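Skevavberg Studios Sets Its Robot Budget, Minus the Robot

21 March 2021

The shared sculpture studio at Skevavberg has approved its equipment plan for the coming year, and after four evening meetings the robot everyone came to argue about is not on it. What is on it: a pair of hand-held grippers, a sturdier worktable, seven storage crates and a sum set aside for "consumables," a word that took up most of the third meeting.

The original request, filed in October, was for a Bruvemano tabletop arm. It would fetch, hold and put back the small things that pile up beside any artist at work, and it would do so without sighing. The members who wrote the request included a drawing of the arm handing someone a mug. Members who opposed it pointed out that the drawing left out the base, the cables, the safety mat and the place where the artist was meant to stand.

Dennis Tanui, who handles purchasing for the studio, spent the winter turning the drawing into a spreadsheet. It has 166 rows. The arm itself fills one of them.

"People come in with the price of the arm," Tanui said. "Then we talk about the outlet it plugs into, and whether that outlet is the one the kiln is on. It is the one the kiln is on."

The spreadsheet also has a row for floor loading, a row for training and a row labeled "who resets it," which has been blank since it was typed. Insurance has three rows, two of them in red. The supplier, a small outfit called Flendix, offered to take the training cost off the bill if the studio signed for a second arm. Tanui described this as generous in the way that a second puppy is generous.

The compromise is the plan now approved. Instead of buying an arm, the studio will pay for a stretch of work with hand-held grippers, tried out on the ordinary clutter of the big white table, and use what it learns to decide what a machine would need to cope with. A gripper in the hand needs no floor bolts. It also shows fairly quickly which items in a room are a nuisance to pick up, and the studio would like to have that list before it pays for anything with a motor and a warranty.

The list is already under way. Drink bottles have been put down as a sensible starting point, being cheap, plentiful and nobody's life's work. Mugs with spoons left in them are on it, with a note asking whether the spoon counts as a separate object. Paper is on it twice. Dried plants are marked "later," and sculpture is marked "no."

That last entry was not unanimous. One member argued that a machine unable to move sculpture had limited appeal in a sculpture studio. Tanui replied that the repair fund would cover one broken ear, provided it was a small ear, and the motion was withdrawn.

The sticking point for next year will be fingers. Soft ones wear down, and the studio has no idea yet how fast. The plan allows for 16 replacements, a number Tanui admits he reached by looking at what was left in the column and dividing. Mugo, the print shop downstairs, has offered to share the order in return for use of the worktable on evenings when it is free, which has led to a fresh discussion about what "free" means for a table that always has something on it.

Storage got through without much fuss. The crates are for things that live on the table because they have never lived anywhere else, and members have been asked to claim their bottles, brushes and paper before the crates arrive. Anything unclaimed goes in a crate. Anything in a crate at the end of the year goes in the bin, or, if it is art, back on the table.

A further request for a second set of chairs was turned down. The existing chairs are in use, according to the minutes, "chiefly by bags."

The arm has not been thrown out altogether. It moves to a page headed "Under Review," where it joins a ventilation hood and a proposal for a better kettle. Flendix has agreed to hold its quote until the studio asks again, though the second arm remains attached to it. Members who want to see the full spreadsheet can ask Tanui for a copy. He suggests printing it sideways.

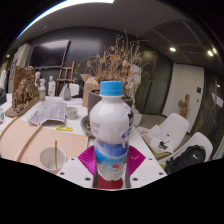
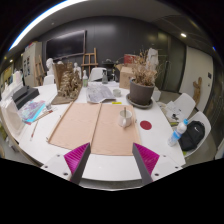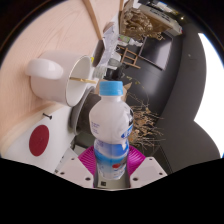
Gripper work at the big table, Skevavberg. Bottles with blue caps are held upright in the first and last pictures; the middle one shows the fingers apart at the table's near edge.

Recent items
Kiln Schedule Changes Again
Mugo Print Shop Extends Evening Hours
Lost Property: Please Come and Get It
Ventilation Hood Still Under Review
Open Studio Sign-Up Sheet Moved to the Other Door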